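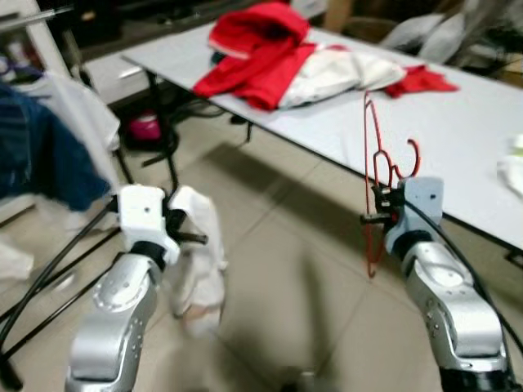 Haruna Koyama
Moderator, Fabric Care board

We use cookies to remember your login and forum settings. Accept | Manage

Re: Wire hangers vs. line for drying white cotton

Moving the hanger posts out of the detergent thread. Original question from gurnaline50: do coated wire hangers mark white cotton if it goes on damp?

temi_omoregie
Yes, once the coating cracks. Bare steel plus water gives you rust, and the first failure point is the twist under the hook. I check mine every January and throw out any with exposed metal. Iron stains need an oxalic or citric acid treatment. Chlorine bleach sets them.

dronville13
Disagree on the yearly check. A vinyl coat lasts for years if you don't bend the hanger. The bigger problem is the shoulder bump, and that comes from wet weight on a thin wire. Spin longer before hanging.

temi_omoregie
Spin speed doesn't help the creases. I went up a setting and doubled my ironing.

gurnaline50
What about sheets and tablecloths? No shoulders, so I fold them over the bottom bar.

Haruna Koyama
Flat pieces are better off a hanger. Folded over a bar, the inner layer dries last and you get a hard crease at the fold. I finish mine on a table: smooth from the middle out, let the extra hang over the edge, turn once after 30 minutes.

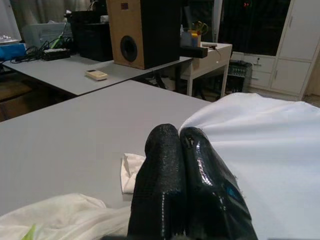
White cloth over the edge of a light gray table.

dronville13
Table drying is slow. Air only reaches one side. A rack with 13 mm rods does the same job in less time.

Haruna Koyama
It is slower – I only use it for the last stage, when the cloth is barely damp. For soaking wet pieces, use the line.

gurnaline50
Tried the line with a Plundis clip at each corner. Clip marks on all four.

temi_omoregie
Fold a hand's width of hem over the line and clip that. The marks end up on the hem.

Page 1 of 1 | Contact the moderators | Back to top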